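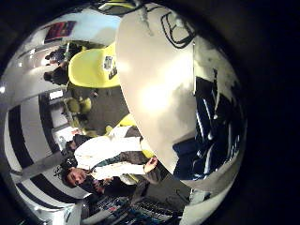

Which filament should I use for a gripper finger that needs to bend a bit but spring back?
TPU at 95A is the usual starting point. Print it slowly, keep the roll dry and make the walls thicker than you think you need.

tinplate_otter
Right, that was my question from the beginners' board and thank you for the answer, it got me going! I'm starting a proper build thread for the Huerta hand now. We're at the Endow workshop in Dridivholm, Saturdays mostly, and I am having far too much fun. The fingers get a smooth curved shell over the bendy bit, and there's a small camera down at the gripper end so I can see what the finger is up to from up close. The camera sees a lot of finger. I'm on version 7 of the shell and I think (hope) it's nearly the right shape.

gantrygoose
Lovely curve on that. What's driving it?

tinplate_otter
A tendon and one servo per finger, through a Wilov board I had in a drawer. The whole finger weighs 233 g at the moment, too much, but it closes so nicely that I keep forgetting to do anything about it.

bracket_and_pin
I'd drop the shell altogether. All that curved plastic is weight at the very end of the arm where you least want it, and your camera spends half its view looking at it.

gantrygoose
Disagree. Bare tendons catch on everything. We had a shared arm with open fingers and it ate a jumper sleeve. Make the shell thinner by all means, but keep it.

bracket_and_pin
Sleeve them then. PTFE tube weighs next to nothing.

tinplate_otter
Both fair! I did try tube on version 4 and it kinked at the second joint every time - might have been my routing. Anyway, more from the camera:
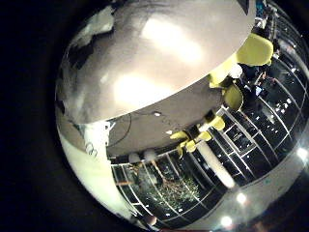 Build logs > Hands and grippers

mothballed_lathe
The glare on the shell would bother me more than the weight. If you want to track the finger by eye or in software, a bright white patch in the middle of it is a pain. Matt paint, or a quick go over with fine wet-and-dry.

tinplate_otter
Ooh, sanding I can do. Would grey paint be better again?

mothballed_lathe
Mid grey, two thin coats. And lock the camera exposure if it lets you.

bracket_and_pin
Paint will flake off anything that flexes, so only do the hard shell. And I still say 233 g is silly. Mine are 13 mm wide at the tip and lift a full mug.

gantrygoose
What mug, a doll's house one?

bracket_and_pin
A normal mug of tea, 491 g on the kitchen scales. I'll put the tendon routing up tonight if anyone wants it.

tinplate_otter
Please do! I'll print a thin-walled shell and a bare finger with tube, and run them both on the same servo next Saturday. If the tube kinks again I'm coming back here to complain.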